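November, bench 2, continued

Second go at the Durnach wood glue claim. The label says full strength in 60 minutes at room temperature. I don't believe it, and the Grabner leaflet everyone quotes gives no humidity, no clamp pressure and no wood species, so there isn't much to check it against.

Glued up more beech strips this morning, same overlap as before. Half clamped for 60 minutes, half for 240. Hung the load off the end with the spring scale. The short batch let go well under the long batch, and the break ran along the glue line on every one. The long batch tore wood. 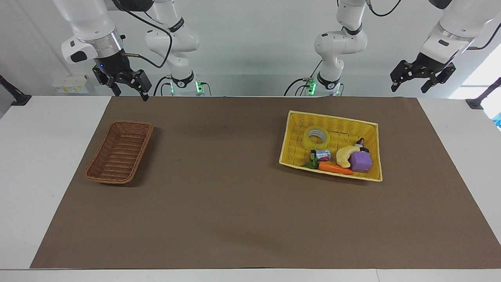
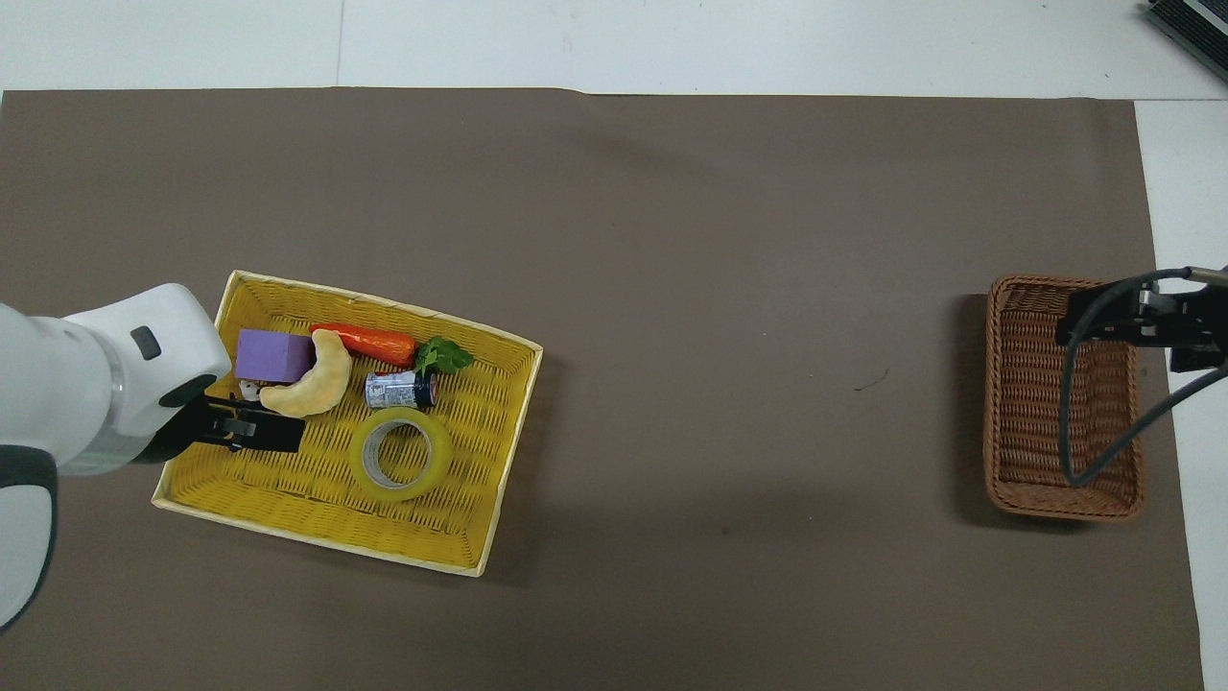

Before anyone gets excited: the scale is the old Hurton and it reads high when it's cold. The shop was at around 70 F by ten, but I didn't log it at glue-up. Also used the open bottle, which may be past its date. The code on the bottom is rubbed off.

Fallia says their version is the same stuff with a different cap. Maybe. I'd want to see it fail the same way first.

To do: fresh bottle, log temperature at the start, 27 strips per batch, zero the scale between pulls. Don't quote today's numbers.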